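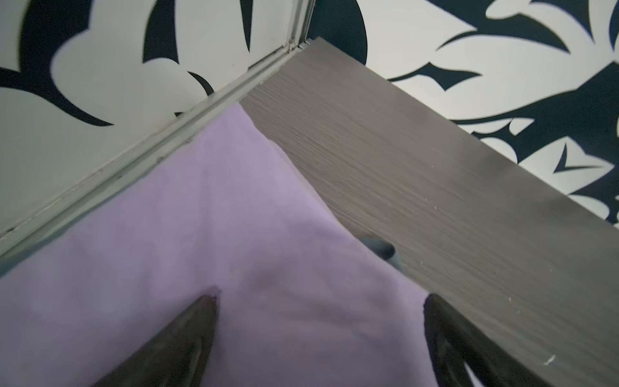 Projektbericht „Kita“: Greifen kleiner Teile auf weichem Untergrund

Kleine Gegenstände auf Stoff zu greifen ist für einen Zweifingergreifer schwieriger als auf einer harten Platte. Der Stoff gibt nach, bildet Falten, und beim Schließen der Finger wird er oft mitgenommen. Unser Projekt untersucht, wie weit eine gelernte Steuerung damit zurechtkommt, wenn sie ihre Bilder nur von einer Kamera am Handgelenk erhält. Am meisten beschäftigt haben uns Lagen, in denen das Teil am Rand des Tuchs liegt, so wie das kleine dunkelgraue Teil, das halb auf dem fliederfarbenen Stoff und halb am grauen Brett liegt. Der rechte Finger ist dann schon nahe am Holz, während der linke noch über der freien Stofffläche steht.

1. Aufgabenstellung

Das Projekt entstand als Semesterarbeit im Modul Robotik. Vorgegeben waren der Arm und der Greifer, die Aufgabe durften wir selbst wählen. Wir haben uns auf das Aufnehmen eines einzelnen Teils beschränkt. Das Ablegen wurde zwar mit aufgezeichnet, aber nicht bewertet. Ein Versuch gilt als gelungen, wenn das Teil zwei Sekunden lang angehoben bleibt und der Stoff dabei liegen bleibt. Wird das Tuch mit hochgezogen, zählt der Versuch als Fehlschlag, auch wenn das Teil zwischen den Fingern ist.

2. Datenaufnahme

Die Trainingsdaten stammen aus ferngesteuerten Vorführungen. Insgesamt haben wir 50 Durchgänge aufgenommen, alle im selben Aufbau und mit demselben Tuch. Vor jedem Durchgang wurde der Stoff kurz angehoben und wieder hingelegt, damit die Falten nicht immer gleich liegen. Die Lage des Teils haben wir ohne festes Raster gewählt, was sich später als Nachteil erwies: In der Auswertung der Aufnahmen lagen die meisten Startpositionen in der Mitte des Tuchs.

Aufgezeichnet wurden das Kamerabild, die Gelenkstellungen und die Öffnung des Greifers. Für die Aufnahme verwendeten wir das Programm Ranjbar, das am Lehrstuhl bereits vorhanden war. Die Zeitstempel von Kamera und Arm liefen anfangs auseinander. Diese ersten Aufnahmen haben wir verworfen und nicht in die 50 Durchgänge eingerechnet.

3. Training

Als Verfahren diente einfaches Imitationslernen. Das Netz bekommt das aktuelle Bild und die Gelenkstellungen und gibt eine kurze Folge von Zielstellungen aus. Gerechnet wurde auf dem Institutsrechner Plorkis, ein Trainingslauf dauerte etwa 19 Stunden. Wir haben zwei Varianten verglichen:

Variante A: Training mit unveränderten Bildern.

Variante B: Training mit zufällig veränderter Helligkeit und leicht verschobenem Bildausschnitt.

Alle anderen Einstellungen blieben gleich. Eine dritte Variante mit zusätzlicher Kraftmessung war geplant, der Sensor kam aber erst im April und konnte nicht mehr eingebaut werden.

4. Ergebnisse

Jede Variante wurde in 36 Versuchen geprüft. Die Startpositionen waren diesmal vorab festgelegt und für beide Varianten gleich. Variante B war in der Mitte des Tuchs deutlich zuverlässiger als Variante A. Am Rand war der Unterschied gering, dort scheiterten beide häufig.

Die Fehlschläge lassen sich grob in zwei Arten teilen. In der Mitte greift die Steuerung meist etwas zu tief und nimmt eine Falte mit. Am Rand bleibt sie eher zu hoch – vermutlich eine Folge der wenigen Vorführungen in diesem Bereich. Einige Male fuhr der Greifer auch über eine dunklere Stelle im Stoff, an der gar kein Teil lag. Bei Variante A kam das öfter vor, besonders am späten Nachmittag, wenn sich das Licht im Raum änderte.

Nicht geprüft haben wir, ob sich die Ergebnisse auf andere Stoffe übertragen lassen. Ein kurzer Versuch mit einem Geschirrtuch wurde nach wenigen Griffen abgebrochen und ist nicht Teil der Auswertung.

5. Offene Punkte

Für eine Fortsetzung würden wir die Startpositionen schon bei der Aufnahme festlegen und den Rand stärker berücksichtigen. Außerdem sollte die Greifhöhe getrennt ausgewertet werden, bisher steht sie nur in den Rohdaten. Die Aufnahmen und die Konfigurationsdateien liegen auf dem Laufwerk der Projektgruppe Kindness im Ordner „kita_stoff“. Die verworfenen Aufnahmen sind dort in einem eigenen Unterordner abgelegt und sollten für ein neues Training nicht verwendet werden.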